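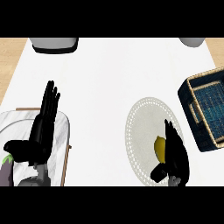
Bueno, arranco con lo de las comisiones, que es lo que me preguntáis siempre en el café. Cuando sacas cripto de un exchange pagas dos cosas: lo que cobra la red y lo que añade la casa, y casi ninguna os lo pone separado. Yo me pasé 8 meses apuntando todo en una hoja y me salía siempre menos de lo que esperaba. Pensad en una mesa blanca y lisa, como la de la imagen pero sin nada encima: así de despejada quiero la pantalla de retirada, con el importe, la comisión y lo que llega. ¡Y ya está!

(Pausa, beber agua.)

Ahora el caso de Ullora. Retiras 2000 euros en stablecoins, eliges la red barata, todo contento, y en el último paso aparece un mínimo de 30 que no estaba en la tabla. Yo caí, lo confieso. Le escribí a Yasuo Hosoda y me contestó con una captura de las condiciones de noviembre, letra pequeñísima.

Con Won es otra historia: la comisión es fija, así que conviene juntar retiradas. Una de 4000 os cuesta lo mismo que una de 30, haced la cuenta en casa.

Preguntar a la sala: ¿quién ha enviado alguna vez por la red equivocada? (Si levantan la mano, contar lo de Rin Sugawara y la cartera de Itik, pero rápido, que me enrollo.)

Pasar a las carteras frías.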